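Open day at the Kedent sawmill, Vutton
September 7, 2024

Kedent opens its mill once a year, and this was the first time I got there early enough to see the log yard before the crowd. Parking is in the field across from the scale house. Admission was free, and the tour took a little over two hours, which is longer than the sign at the gate says.

The yard comes first. Most of what Kedent buys is hard maple, with some ash and a little cherry, and it arrives in tree length or already bucked. The logs are stacked by species and grade, with the ends painted. Sprinklers run over the maple piles in warm weather. The guide said maple left dry in the heat will stain gray within weeks, and after that it can only be sold for pallets or painted stock. There were 300 logs in the yard that morning according to the tally board by the debarker. In April, before the roads are posted, it can be several times that.

From the yard we went up a steel stair to a walkway over the head saw. You wear ear protection and can't hear the guide, so she gives the talk at the bottom and then you go up and watch. The saw is a Kenix band mill. The sawyer sits in a glass booth and turns the log after every few cuts to find the clearest face. They sawed four logs for us, three maple and one ash. The ash was the better show. It opened up very white and had almost no heart.

The grading line was shut down for the open day, which was a disappointment. They had laid out a row of boards on sawhorses instead, each with the grade chalked on it, and let people turn them over and try to see why one was worth twice as much as the next. I got two wrong. Both times I had looked only at the good face.

After that came the kilns. Kedent has six, and one was open and empty so we could walk in. Each charge takes weeks, depending on thickness. The guide spent a long time on moisture content and took several questions about drying lumber at home. Her advice was to paint the ends, sticker it well, keep it out of the sun and wait longer than you want to. Kiln four was due to be unloaded the next morning, and its log sheet was clipped to the door. The last entry was batch 2083.

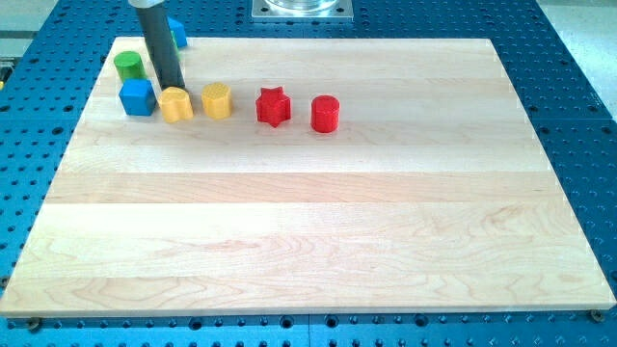 The shop next door is a separate business, Štefanec, which buys short and narrow stock from the mill and glues it up into panels and cutting boards. They run a small operation and let visitors walk straight through. The person at the clamps explained that narrow pieces stay flatter once they are joined, and that they try to match color but don't worry about it too much in maple. You can see the result in a finished board: five planks with faint seams, the middle one a bit yellower than those next to it, and some wavy figure in the plank at the near edge. I asked if figured pieces were set aside and sold for more. They are if they're long enough. The short ones go in with everything else.

Štefanec sells seconds on the open day. The most common fault was a small chip at a corner or a spot of mineral streak, and neither would bother me in a kitchen. By the time I got to the table most of the large ones were gone. I bought a small board and a bag of offcuts for the stove.

Lunch was sold from a tent by the filing room. The line was long and there was only one grill. If you go next year, eat before the tour or bring something. There are picnic tables behind the office, in the shade, and a water tap.

The filing room itself was open in the afternoon, and I would put it ahead of the kilns. Two band blades were on the benches, and the filer showed how the teeth are tipped and ground and how the blade is tensioned by rolling it. A blade stays on the saw for half a shift and then comes back to him. He had a box of things taken out of logs: fence staples, a hinge, sap spouts, part of a horseshoe.

To get there, take Route 146 north out of Vutton and turn at the grange hall. The mill road is gravel for the last mile. Closed shoes are required past the scale house, and they do turn people away in sandals.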